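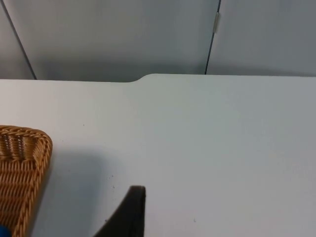

Quand la pince lâche sans prévenir : retrouver la panne en une soirée

Publié le 2021-12-26 par Abelardo Aravena

Une pince qui s'ouvre toute seule au milieu d'un trajet, c'est le genre de défaut que j'adore chercher ! Le nôtre est apparu sur le bras de table de l'atelier Burnutton : la consigne de fermeture partait, le journal affichait « saisie OK », et deux secondes plus tard l'effort retombait à zéro. Sur 100 cycles, nous avons eu 7 lâchers. Assez rare pour passer inaperçu pendant une démonstration, assez fréquent pour gâcher une nuit d'essais.

Voici la méthode que nous suivons maintenant, Emiliano Bravo et moi. Elle vaut pour à peu près toutes les pinces électriques à doigts parallèles.

Avant de commencer

Arrêt d'urgence enfoncé, alimentation coupée, et on vérifie que le bras ne peut pas descendre sous son propre poids. Une pince qui lâche peut aussi se refermer sans crier gare : pas de doigts humains entre les mors tant que le courant est là. Il vous faut un chiffon non pelucheux, un pinceau souple, un multimètre et l'accès aux journaux du contrôleur (chez nous, Namel).

Étape 1 — Regarder le plan de travail

On a toujours envie de sauter cette étape pour ouvrir le logiciel, et c'est dommage. Passez en vue poignet et déplacez lentement le bras au-dessus de la table. Sur une surface claire, les petits grains sombres ressortent très bien.

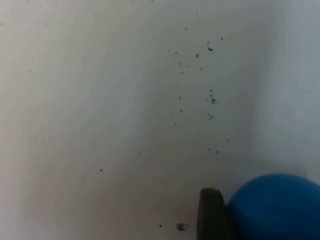

Photo : Emiliano Bravo / atelier Burnutton

Une traînée de points comme celle-ci mérite qu'on s'y arrête, même si elle ne prouve rien à elle seule. Ce peut être de la poussière, des miettes ou de la matière arrachée à un patin. Prélevez-en un peu sur du ruban adhésif avant de nettoyer, puis comparez à la loupe avec le revêtement des doigts.

Étape 2 — Nettoyer et contrôler les doigts

Toujours hors tension, brossez les faces de contact, puis les glissières. Passez l'ongle sur le bord des patins : il ne doit accrocher nulle part. Chez nous, rien d'anormal de ce côté, et les lâchers ont continué après le nettoyage. Bonne nouvelle quand même, une piste de moins !

Étape 3 — Lire le courant, pas le message

Le message « saisie OK » est émis à l'instant du contact et n'est plus rafraîchi ensuite. Affichez la courbe de courant du moteur et superposez-la à la position du poignet. C'est là que tout s'est éclairé : chaque chute tombait pendant la même rotation.

Étape 4 — Tester le câble en mouvement

Branchez le multimètre en continuité sur chaque fil, bras toujours hors tension, et tournez le poignet à la main. Un fil du connecteur Daza s'interrompait passé 40 degrés. Au repos, il mesurait parfaitement bien.

Étape 5 — Réparer et valider

Remplacez le câble complet, laissez une boucle de mou au niveau du poignet et fixez-la sans serrer. Ajoutez ensuite au programme une surveillance du courant qui arrête le bras dès que l'effort disparaît. Relancez la même série, à vitesse réduite pour commencer, et gardez les courbes avec la fiche de maintenance.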